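4 Placing the room sensor

The Moda room sensor measures temperature and humidity and sends the readings to the Kirui hub. Where you put it has more effect on the readings than any setting in the menu.

Before you start, check that the hub is plugged in and its light is green. The sensor is supplied with its battery fitted.

1. Pull the plastic tab out of the battery cover. The display shows two dashes, then a reading.

2. Choose an inside wall, away from radiators, windows and outside doors. Leave at least 35 cm between the sensor and any lamp or television.

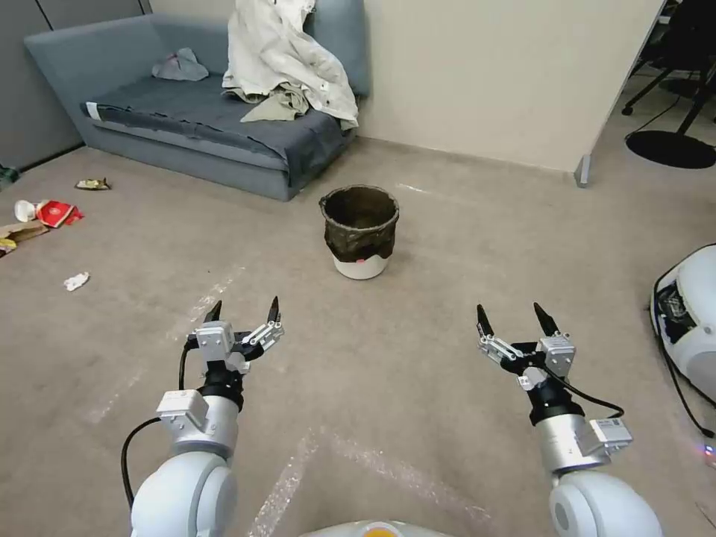 Fig. 3. Two arms, each with a black-tipped gripper.

3. Hold the sensor at the chosen spot and press the side button once. If the signal bar shows fewer than 3 blocks, move it closer to the hub and try again.

4. Wipe the wall with a dry cloth, peel the backing from the pad and press the sensor firmly in place.

Note: The pad does not hold well on fresh paint or textured wallpaper. Use the screws supplied.

5. Keep furniture and other household items clear of the wall directly below the sensor. A sofa in the corner of the room is fine if the sensor is above the height of its back.
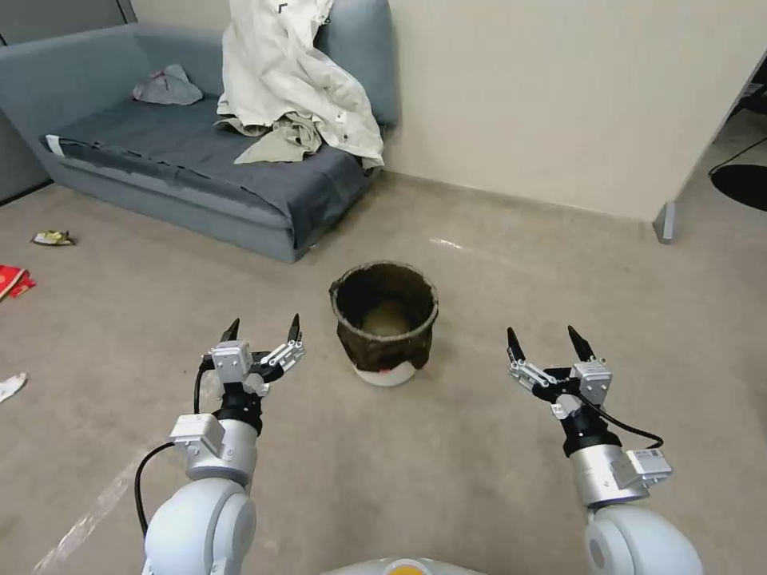 6. Wait 39 minutes before you read the display. Early readings may be too high from the warmth of your hand.

Caution: Do not fit the sensor in a bathroom or above a cooker. Steam will damage it.

4.1 Naming the room

Open the Nanska app, tap the new sensor and type a name. Tap Save.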